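Dark wooden table in shared room, faint marks on the top, what do I use?

Wirnville Neighbours Help Board > Home and Furniture > Tables and desks

Posted by Heather Halliday

Hi all. Hoping someone can help before I make it worse. We've got a big dark brown table in the upstairs room at Pokcombe, the one everyone ends up using for everything. Wood grain top, big rectangular thing, weighs a ton. It's picked up a few faint marks and I've been told to sort it out before December when the room gets let for the craft fair.

Don't know if it's solid or veneer. Don't know what finish it has either, no paperwork, it came with the room. Marks don't feel like anything when I run a nail over them. Only really show when you catch them from the side with the light on.

So far I've tried a damp cloth (nothing) and a bit of washing up liquid in warm water (also nothing, maybe slightly duller where I rubbed??). Somebody left a bottle of Fisis polish in the cupboard, label's half gone so no idea what's in it. Don't want to put that on if it's going to go sticky.

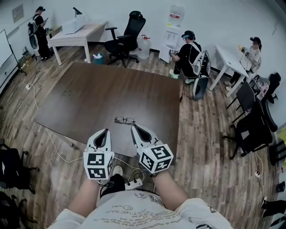

Also people put everything straight down on it. Glasses, keys, laptops, mugs, you name it. So even if I get the marks out they'll be back by new year. Is a cloth the answer or is there something I can put on the top that stops it? Budget is small, 100 pounds tops and I'd rather not spend all of it.

One more thing, the floor is wood planks so whatever I use can't drip. Thanks in advance, sorry for the ramble, typing this on my break.

Murdo Sutherland

Stop rubbing it with washing up liquid for a start. That's what's dulled it.

First find out what the finish is. Go underneath or to an edge no one looks at, dab of methylated spirit on a cotton bud, wait a minute. Goes tacky = shellac, french polish sort of thing. Nothing happens = lacquer or varnish or some modern coating, probably this on a table that size. If the spirit does soften it then leave well alone and ask someone who does polishing, you'll end up with a bald patch.

Assuming its the modern sort –

Dust it properly, dry cloth, grit is what scratches. Then a soft cloth barely damp, plain water, dry it straight after. Then look again. Half of "marks" are old polish that's built up and smeared. If they're still there a little white spirit on a cloth, windows open, try it on the hidden bit first, go with the grain. Takes off wax and silicone. Let it dry off before you judge it. Lay the cloth out flat after, outside, don't bin it scrunched up.

Still there after that, they're in the finish. Faint white ones are usually heat or damp and you can try a tiny bit of furniture restorer cream. Scratches, dark wax stick, wipe off the extra. Match it a shade darker if you can't get it spot on, lighter shows more.

Wouldn't use the mystery bottle. If it's a silicone one it's a pain later if anybody wants to refinish.

On drips, put a bit on the cloth, never on the table. Old sheet on the floor if you're worried.

Siu-fong Kao

Agree with Murdo mostly. Two things to add, quickly as I'm at work.

We had the same bother at the Ventura rooms and what fixed it was felt pads and a tray. Sounds daft. Big shallow tray in the middle, keys and glasses go in there, people do use it if its already sitting there when they come in. Pads on the bottom of anything that lives on the table. Ours cost 17 pounds all in, tray was second hand.

Cloth – be careful. The cheap plastic backed ones can stick to some finishes if they're left on for months, and then you've got a much worse job. Cotton with a felt layer under is fine. Take it off every so often and let the top breathe. We only put ours on for painting and food and it lives rolled up (not folded, you get creases) the rest of the time.

Glass top is lovely but not on your budget. I got a price once for a big table and shut the email again.

Béla Szekeres

mayonnaise. my mum used it on white rings, leave it on an hour and wipe. worked on hers, cant say for yours. smells a bit

Heather Halliday

Thanks all. Did the cotton bud test under the end, nothing happened so going with varnish. Will get some white spirit and try the hidden bit first. Like the tray idea, think there's one in the kitchen cupboard. Giving the mayonaise a miss for now Béla!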